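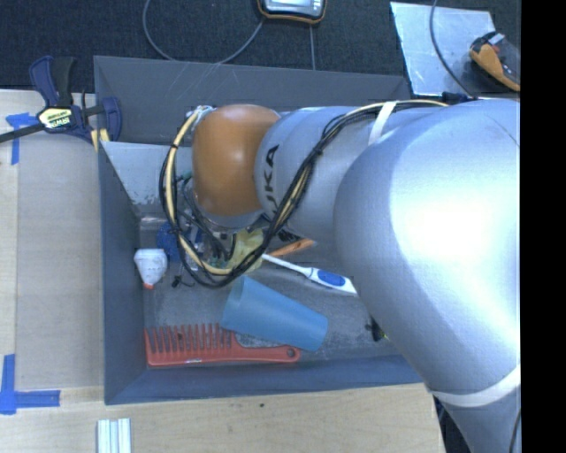
Kirnley Sorting Room: Bins, Tables and Floor

Gallery updated 2024-05-20

This page covers the sorting room at Kirnley as it is set up at present. It is meant for the other sites on the Tolo storage plan, mainly Buvorley, which will be fitted out in November. Dimensions are left out where they are already on the drawing sheet. The notes deal with the bins, the tables under them and the floor. Shelving has its own page.

Bin on the table

Gray bin, rectangular, set down directly on the tabletop. No tray or liner goes between the two. The bin is worked from above and stays in place until it is empty, then goes back to the rack upside down.

Gray was picked for the open stock bins at all sites. Pale items show up well against it, and so do most dark ones. Clear bins were tried first and scratched too quickly to be of use. Colored bins are kept for rejects and should not be put on the sorting tables.

Fill level

Fill to 13 cm below the rim at most. Soft items spring back after they are pressed down, so the level is read after the bin has stood for a while. If the contents come above the line, split the load between two bins. Do not press it down a second time.

Crumpled items are left as they are at this stage. Flattening is done at packing.

Tabletop

Pale wood, wiped down with a damp cloth at the end of each shift. Standard cleaner only. The stronger product from Jarman took the finish off a test piece and is now limited to the sinks.

Table height is set once and locked. At Kirnley the lock bolts had worked loose on two tables after a few weeks — check these at every monthly inspection. A table that rocks is taken out of use until the feet have been reset.

Floor covering

Dark, with a woven texture. It hides dust, so it has to be vacuumed by schedule and not by appearance. Run the vacuum along the weave first, then across it. Small parts that fall tend to stay where they land, which makes them easier to find than on the old smooth floor.

Chair casters mark the covering. Use glides.

Bin numbers

Bins are numbered 1 to 67 in the order they were bought. The number says nothing about what is inside. Contents go on the sheet, and the sheet stays with the bin when it moves to another table.

Numbers from retired bins are not used again. Buvorley starts at 600 to keep the two sets apart.

Rack

Bins are stored nested, upside down, no more than 30 to a bay. Higher stacks jam, and the lower bins start to bow at the long sides. A bowed bin will still hold stock but no longer sits flat on the table, and should be pulled.

Still open

Whether Buvorley gets the same floor covering has not been settled. The tile sample is with Kirnley for comparison — results will be added to this page with the next update. The rack drawing is at revision C; earlier prints show the bays too narrow and should be thrown out.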